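Search this site
Search
Enter your keywords

Pellirham Shared Meals Program
Progress Report to the Griltberg Fund, October

Summary

The grant supports a weekday lunch service for older residents of Pellirham and a switch from disposable to reusable tableware. Both parts of the work are under way. The lunch service is running at its planned size, and the tableware change is complete at the Raudsepp Street hall but delayed at the second location.

Meals served

The program served 2120 lunches in the reporting period, against a target of 2000. Attendance was strongest in the first weeks and fell when the bus route past the hall was changed. A shared van now meets the late morning bus, and numbers have recovered in part. Twenty-eight residents who can no longer travel receive their meals at home. This group was not included in the original plan, and the cost of delivery has been met from savings on produce.

Menus were revised after comments from diners, who asked for smaller portions and more soup. The kitchen has also moved the start of service to 11:45 a.m. – a small change, but one that has shortened the line at the door.

Staffing

The assistant cook position was vacant for five weeks. It has been filled, and the new employee has completed food safety training. Diane McKinnon continues as program manager and remains the contact for the Fund.

Reusable tableware

An order of 800 plates, bowls and cups was placed with Stenderel and delivered in two shipments. The first shipment contained bowls of the wrong size, which the supplier replaced at no charge. Spending on paper goods has stopped at Raudsepp Street. Staff have been asked to load cups and bowls in the racks and to keep utensils in the cutlery basket.
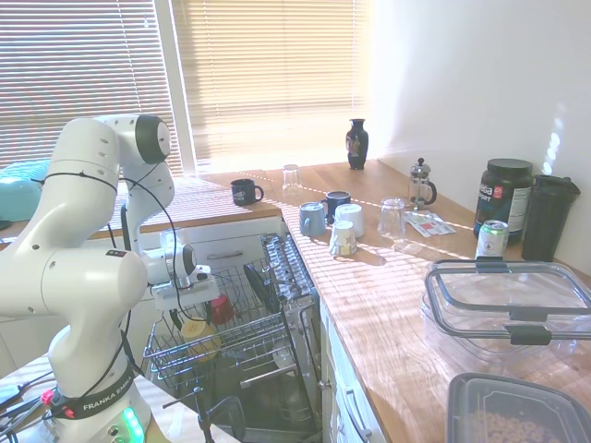 Budget

Spending is within the approved amount. Food costs were lower than expected, while fuel and van insurance were higher. The program requests permission to move the unspent equipment balance to the transport line.

Next period

Work will focus on opening the second location, where plumbing repairs must be finished before meals can begin. A diner survey is also planned – results will be included in the next report.

Related reports
Pellirham Transport Options for Older Residents
Raudsepp Street Hall: Annual Building Review
Griltberg Fund: Guidance for Grant Holders

Contact us | Copyright Pellirham Shared Meals Program | Back to top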